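21 November 2025

Quick one tonight, I've got bread in the oven and 40 minutes on the timer. Maybe less now.

So. The T-shirts. I said back in September I'd do the T-shirt drawer properly and then I didn't, I did the sock drawer, and then the thing under the sink, and then it got cold. Well I've started. Everything out, everything looked at, everything folded again or gone.

Mostly what I learned is that I own a lot of navy. I don't remember deciding this. I buy a navy shirt, it goes with everything, I buy another one. Opened the drawer in the dark last winter and could not tell you which was the good one and which was the one with bleach on the hem. Wore the bleach one to Mestdale for a lunch. Fine. Nobody said.

Anyway, folding. The part I always get wrong is the very start. I used to slap the shirt down and then spend forever pushing the creases around with my palms. Much better to take hold of it at two places first, as far apart as you can manage, pull it out so there's a bit of tension, and THEN lower it. The side you let go of last will stay where you want it.
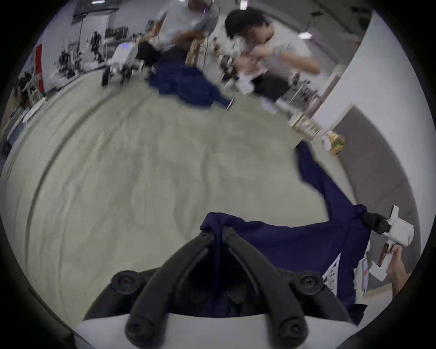

*Navy, again. Held at two points and pulled out, print half folded under.*

You want a big surface. A bed is good, floor is good if it's clean, the ironing board is useless for this (too narrow, sleeves fall off both sides, you end up swearing at it). I did a couple on the kitchen counter and there was flour. There is always flour.

My order, for what it's worth:

- shake it once, hard, away from lamps
- lay it face down if there's a print, so the print ends up on the outside
- one side in to the middle, sleeve folded back on itself
- other side same
- bottom up to just short of the collar, then in half or thirds depending on the drawer

Mine's a Claeys drawer unit, old, shallow, so thirds. If you've got deep drawers do halves. If they fall over you've got too few shirts, which, congratulations.

Tables. I go back and forth. The height is kinder on my back, no question, but with a cloth on the table the shirt drags a little and the cloth comes along with it. Take the cloth off if you can be bothered. I can't usually. What does work is holding the shirt up by both ends and letting the middle sag down and touch first, then the ends after. Less dragging. The middle kind of anchors it.

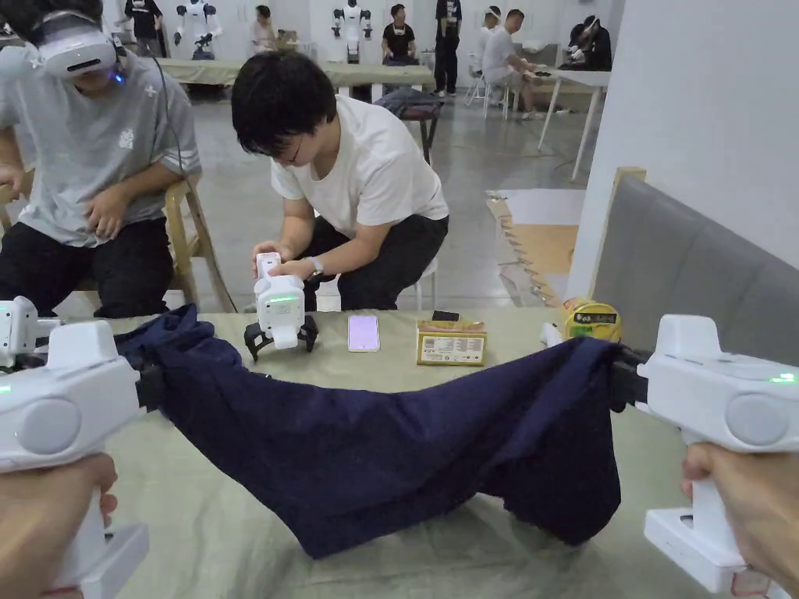

Seema Bhatia wrote to me after the sock post and she disagrees with all of this. Her line is that T-shirts shouldn't be folded at all, they should be rolled, from the hem up, tight, and stood on end in a box like bread sticks. She says she's done it for years, she gets the whole summer lot in one shoe box and you never have to dig. She also says I am "making work" with my thirds.

Ok. I tried it! I rolled 9 of them and put them in the Jaseo box from my boots. Looked great for two days. Then I pulled one out from the middle and the ones on either side came undone and it was just a box of shirts. Maybe mine weren't tight enough. Seema, send tips. I'll give it another go with the thin ones, the thick cotton is going back in the drawer flat.

On prints, becuase a couple of people asked. I don't iron over them and I try not to put a fold line straight through the lettering, had one crack on me like old paint and it was a shirt I liked. So you work out where the print is before you make the first fold. Something like RESPECT YOUR STYLE in its white upside-down triangle is easy enough, you can see the outline of the triangle and keep the fold to the outside of it. Big prints that go all the way to the armpit, no idea, hang those up. And get the bunched bits smoothed out at the edges before you start, they don't go away by themselves, they just get folded in and you find them again next month.
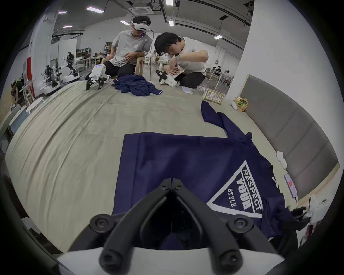 Getting rid of things is the bit I'm slow at. I've got a keep pile, a go pile and a third pile that I'm calling "painting" even though I have no plans to paint anything. The pale sheet on the bed helps more than I expected, dark shirts on a light sheet and you spot every bit of lint and the thin patches too. A navy one laid out like that, hem near the middle and a sleeve stretched off toward the corner, you can give it a proper look in a few seconds. On my old dark blanket I'd have missed half of it. Two went on the go pile just from that.

The lint thing I use is a Flamix roller, nothing special, the sheets tear crooked. Does the job.

Still to do: the long sleeves, the pajama tops, and whatever is at the back that I can feel but haven't pulled out yet. Will report. Also if anyone knows how to get a drawer to stop sticking on the left side only, please say, I've tried candle wax and it was good for a week.

Timer's going. Bread.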